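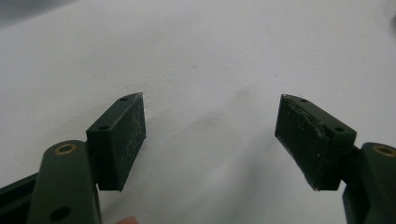

Wiki > Workshop > Grippers > Hand-held > Nurcombe

Read | Edit | History | Talk

The Nurcombe is a hand-held, two-finger gripper with a camera looking down at its jaws. You carry it about and pick things up with it, and the recordings are later used to teach an arm the same job. I've been comparing ours with the Bistel on and off all October, so most of this article comes from that (do add your own bits!).

Design

Each finger is a green plastic link with a brass bushing set in its rounded top, and a jaw block fixed to the inner side. The blocks narrow to a point, and I love that for small fiddly stuff -- screws, pen lids, the odd paper clip. The Bistel has blunt jaws and is much happier with mugs.

Pads

The inner faces have dark gripping pads, and these are the weak spot. They pick up white dust and scuffs, and on our set the right-hand one has a frayed edge that looks to be peeling away from the block. Vinh Dương swaps his after 200 picks. I've pushed a pair up to 2,000, and my grip on anything shiny was terrible by the end!

Comparison

Hòa Đào and I tried both grippers on the same 31 objects, using the Netix controller to replay our recordings on an arm. The Nurcombe won on thin things and the Bistel on heavy ones. We'd like to add the Borkowska to the list, but its mount doesn't fit our arm yet -- Hòa is drawing up an adapter.

Last edited Oct 18, 2025

2 comments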